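Wanus Tenants' and Makers' Association
Minutes of the general meeting, 27th December

Present: Kevin Keane (chair), Emiko Yagi (minutes), Golshifteh Khosravi, Mojtaba Ahmadpour, Lợi Quách
Apologies: none

1. Previous minutes
Accepted as circulated, with one correction. The loading dock lease runs to September, not to the end of the year.

2. Can a machine do the packing and tidying yet?
Mojtaba spoke to his paper. He has looked at two offers, one from Sorkix and one from Sirnov. Sorkix sells a fixed arm that picks boxes off a bench. Sirnov rents a wheeled unit said to load dishwashers, fold towels and restock shelves. The Sirnov rental is $3,000 a month plus set-up.

Mojtaba visited the Sirnov showroom and watched the wheeled unit for an afternoon. It put away 92 items from a trolley in that time, all of them boxes or tins. It was stopped twice by staff when a soft bag slipped. Towels were slow and came out uneven. He did not see the dishwasher done at all.

Golshifteh asked how that compares with our own packing bench. Lợi had the figures for the week before the break: 461 orders, with two people on the bench and neither of them full time. She said a good share of those had odd shapes or loose parts, and that she would not trust a machine with them at present.

Kevin thought the fixed arm might suit the flat boxes if someone else laid them out first. Lợi said laying them out is most of the job. Discussion followed on whether the shared kitchen would be a better place to start. Emiko was against - the floor is uneven and the benches are never left the same way twice.

Agreed that neither offer is taken up now. Mojtaba to ask Sorkix for a trial on mixed stock at no charge.

3. Bench space
The mix of box sizes on the tables came up again under this item. Golshifteh would like the small cartons kept apart from the large flat ones. 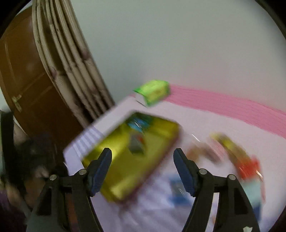
Page last changed: 4 January, E. Yagi

Lợi will try sorting by size for a month and report back on whether it saves any handling. Labels for the shelves to come from Cao, on the existing account.

4. Other business
The back door is sticking again. Kevin to plane it.
Golshifteh asked for the dishwashing roster to be put back on the wall. Agreed.

Next meeting to be set by email. Closed at 8:40 pm.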